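Home | Lists | Archive | Search | Log in

Vistik-players - general discussion
Last updated 15th March

Re: Save files after the Grirkach patch

> I updated last night and my co-op save now loads with the
> harbor quest reset to step one. Single player is fine. Has
> anyone got the old save back, or do I have to start over?
> Also, is the stamina change meant to be that harsh? I can't
> get across the salt flats without stopping twice.

You don't have to start over. The game keeps 5 rolling backups per slot, in the folder called "prev" next to your main save. Close the game completely, turn off cloud sync, and copy the newest file dated before the patch over the current one. Take the number off the end of the file name or the game won't see it. Then start the game, load the co-op slot, and save once by hand at an inn before you turn sync back on. If you turn it on first it will pull down the broken save again.

The host has to do this. If you were the guest, your own copy of the quest log gets overwritten from the host's the next time you join, so fixing yours does nothing.

My group was on the last step of the harbor quest with 18 hours in that slot, and we got everything back except the lamp oil we had bought that evening. 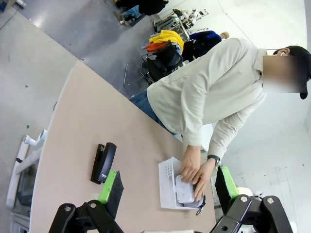

At the table, March

On stamina, the patch notes say sprinting costs less and climbing costs more. What they leave out is that heavy armor now counts against you on sand. With the Juntunen plate set I run dry a little past the second marker. With the leather set I can make it all the way to the well. I'd keep a light set in the saddlebag and change at the gate. Food helps too, but only the cooked kind - raw fish has lost its bonus.

I don't mind the change as much as I thought I would. The flats were empty travel before and now you have to plan a route. The price of the Gelesari ferry is harder to like. It went up to 70 silver each way, and a new character won't have that until well into the second chapter. The long way round by the north road is still free.

One more thing for anyone who hasn't updated. The download is 1,449 MB but it wants a lot more free space than that while it unpacks, and on my machine it stopped halfway with no message. Clearing the shader cache first fixed it.

If your backup folder is empty, post which version you were on before and whether you host or join.

Recent threads in this list
- Grirkach patch: known problems
- Gelesari ferry prices
- Best light armor before chapter three
- Controller layout keeps resetting
- Looking for a fourth for co-op, evenings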